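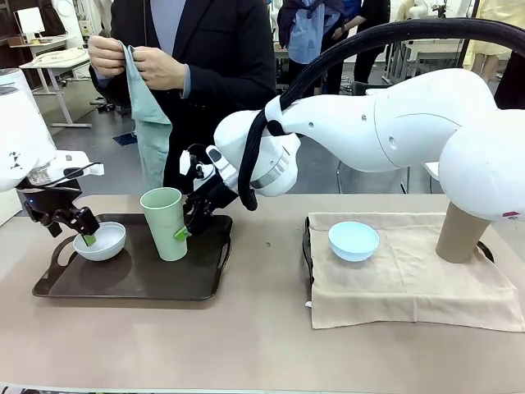 Two-arm cell, finger pads and cable dressing

kdantas_cell
Sunday, February 19, 2023
Taking over the Vurndale tabletop cell from Kumudini Weerasinghe. Her sheet says to swap the finger pads every 36 shifts and check the wrist hose at the same time. Does anyone still work to that? The right arm drops cups far more than the left, on the same pad batch.

lins_bench
36 is fine for bowls. Cups wear the lower edge of the pad first. Pull one and look at it from the side.

Stodosent
Disagree with the fixed interval. Measure the pad and swap on thickness. Also check the hose before you blame rubber. If the loop is too short it pulls on the wrist when the arm reaches across, and the grip goes off square.

kdantas_cell
Loop as it is now:

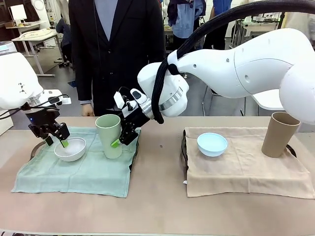
Right arm at the green cup, hose over the top.

lins_bench
Looks long enough to me. I would leave it alone.

Stodosent
Long enough in that pose. Jog it to full reach and look again. Ours had to be re-clipped in July after three months of no trouble at all.

nadine_aj
Wrist camera view from the same cell, Kumudini sent it over:

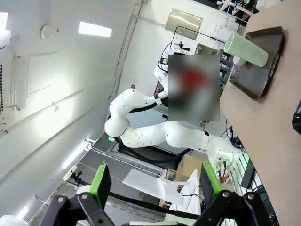 Pad alignment is the first thing I would check on a cell I had just taken over. Close the fingers on a 43 mm gauge block and see whether both faces touch along their full height. The screws at the link joints, two on each finger in that view, are where ours work loose. Nip them up evenly, then repeat the block test. Do it with the arm parked and the drives off.

lins_bench
Threadlock on those?

nadine_aj
Low strength only. Stodosent will say none.

Stodosent
None. Paint mark and a weekly look.

kdantas_cell
Block test first, then full reach with the hose. Pads stay on until I have measured them. Will post the readings.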